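Speaker notes: Renting your first shop space
By Elvira Cáceres
11/6/21
3 comments 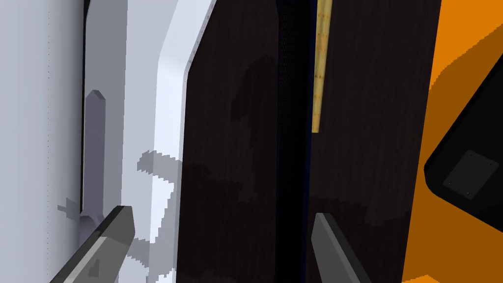 Opening slide: dark surface, pale panel along the left.

Start with the lease. Most people in the room will have looked at a space and asked only for the monthly rent. Ask them to raise a hand if they also asked who pays for the heating system. Wait for the hands.

Slide 2. Go through the Titellow lease. It ran 50 pages and the part that cost money was on the second to last one. The tenant had agreed to return the unit "in original condition" and had no record of what that condition was. Tell them to walk through before signing, write down every mark on the walls and floor, and have the landlord initial the list.

Slide 3. Length of term. Gaétan Boychuk signed for five years at Benavides Street and wanted out after three. He had no right to sublet, so he kept paying on a locked door. Read the sublet clause aloud, slowly. It is one sentence. Ask what they think "consent" means there, then explain that the landlord could refuse for any reason.

Slide 4. Shared costs. Snow, trash, parking lot lights, insurance on the building. Use the February bill from the Imus unit, which came to $1505 on top of rent. Pause here for questions. Someone usually wants to know if shared costs can be capped. They can, if you ask before signing.

Slide 5. Signs and hours. Check city rules and the landlord's rules, and check them separately. The Pralora bakery had a city permit for its sign and still had to take it down.

If time is short, skip slide 5 and go to the handout. Leave the last ten minutes for people who brought their own leases. Do not give opinions on a lease you have only seen one page of.

14 shares

Related
Reading a utility bill for a small shop
What to ask before you sublet
Gaétan Boychuk: notes on moving out early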